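Home | News | Workshops | Shop | Press | Contact

FOR IMMEDIATE RELEASE
July 10, 2011

Brutden opens sign-up for its July coat-folding evenings in Dunleavy

Yes, coats in July! I know how that sounds, and Inese Jaunzems at our front desk has already told me how that sounds, but summer is when winter jackets take over a house. Mine spent all of June on the back of a chair. So Brutden is running a set of evening workshops at the Proltholm hall in Dunleavy, all of them on folding and storing puffer jackets, and I'm the one teaching them.

I've been folding other people's clothes for 11 years and puffers are still the thing I get the most mail about. They slide off shelves, they spring open the second you turn your back, and they eat a closet. My way of doing it needs a bed and a bit of patience (a table works too, but I like a bed, the sheet holds the fabric still). Zip it up, lay it face down, bring the sleeves in across the back, fold the sides to the middle and then roll slowly from the hem toward the collar, pressing as you go. 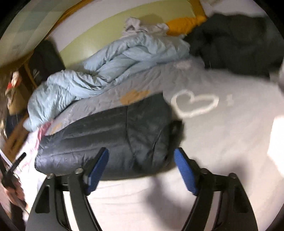

You're after a soft bundle with no sleeves poking out. Don't squash it flat and don't put a belt around it, please! The filling wants a little room over the summer, and a cotton bag or a drawer with some space left in it is plenty. If the rest of the bed is covered in duvet and laundry while you work, fine, mine always is. Push it back and carry on.

The other half of the evening is for the slippery ones. A shiny jacket behaves differently from a matte one, and if you grab it by the shoulders the whole thing slithers away from you. Pick it up from the middle of the back, let the fabric gather, and set it down again where you want it.

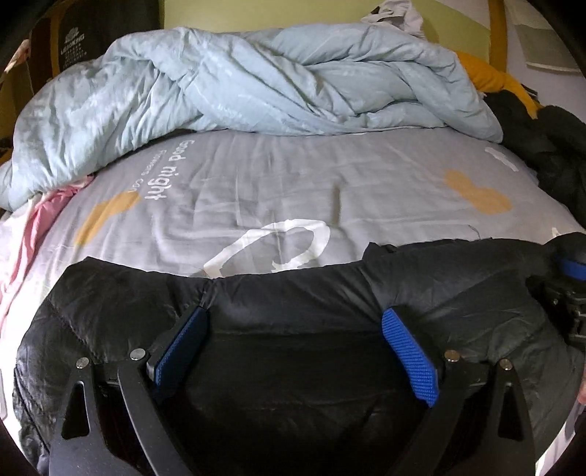
A shiny black puffer gathered up on the "Good night" bedsheet.

Liviu Ghiță from Hestik, who are lending us the storage bags, came to a trial run and went home and did his whole hall closet. "I had three jackets in there I'd forgotten I owned," he told me, "and one of them still had last year's parking ticket in the pocket." Check your pockets first, everybody.

Each workshop has 20 places and costs $10, bags included. Bring one jacket, clean and completely dry. Kids are welcome if they bring a jacket of their own.

To sign up, or to talk to me for a story, call the Brutden desk at extension 151 and ask for Inese.

Triin Navickas
Workshops, Brutden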